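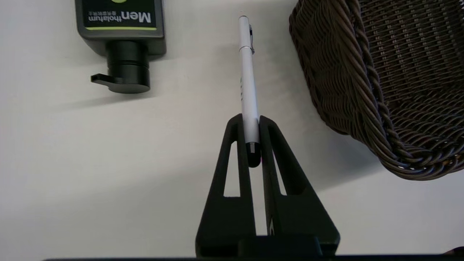 Slide 1. Good morning, thanks for coming in on a Saturday. My subject is the office move, and why yours will take longer than the one in your spreadsheet. When Clindireck left the Akl building in February, we had 50 desks, 6 meeting rooms and one plan, which I wrote and was very proud of. Everyone budgets for the desks. The trouble is the stuff on top of them: a pen, a wicker basket, a black bottle of Mentholatum, all of it with an owner and none of it on my inventory. (Pause. Let them think of their own desk.)

Slide 2. Labels. We ordered 700. By Tuesday lunch we'd run out, mostly on cables. Lingyun Qiu labeled a box "Misc." and then labeled the next nine the same way. Ask who has done this. Raise own hand.

Slide 3. The movers' quote. Read the line about "reasonable access" aloud, slowly. Then show the stairwell.

Slide 4. What I'd do again: one person with a phone and the power to say no. Ours was Brândușa Munteanu, who said it often. Skip the Gretasico story if we're past the half hour.

Slide 5. Leave time for questions. If someone asks about the plants, they went to Clomum and they're doing better than we are. Handouts are by the door, take two.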